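3.2 Collecting the demonstrations

For the second part of the project we recorded demonstrations in simulation by remote control. Dennis Simiyu and I drove the arm with a hand controller, while Mwanahawa Koech checked the saved files. Our plan was 500 episodes, but we finished with 435, and 27 of these were removed because the recording had stopped too early.

The operator looks mainly at the view from the wrist. This was difficult in the beginning - the depth is hard to judge on a flat screen, and the gripper hides a part of the table. After some practice we agreed to approach every object slowly and with the fingers open.
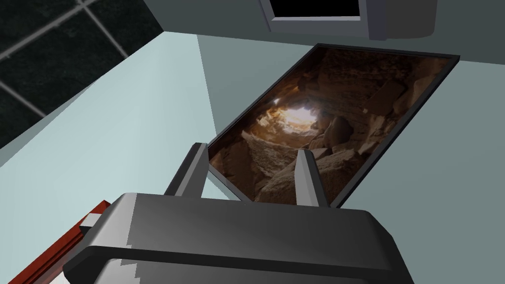

Figure 4. Simulated view over the open gripper, with a framed cave picture lying flat on the table.

The policy in Section 4 was trained with 228 of the remaining episodes.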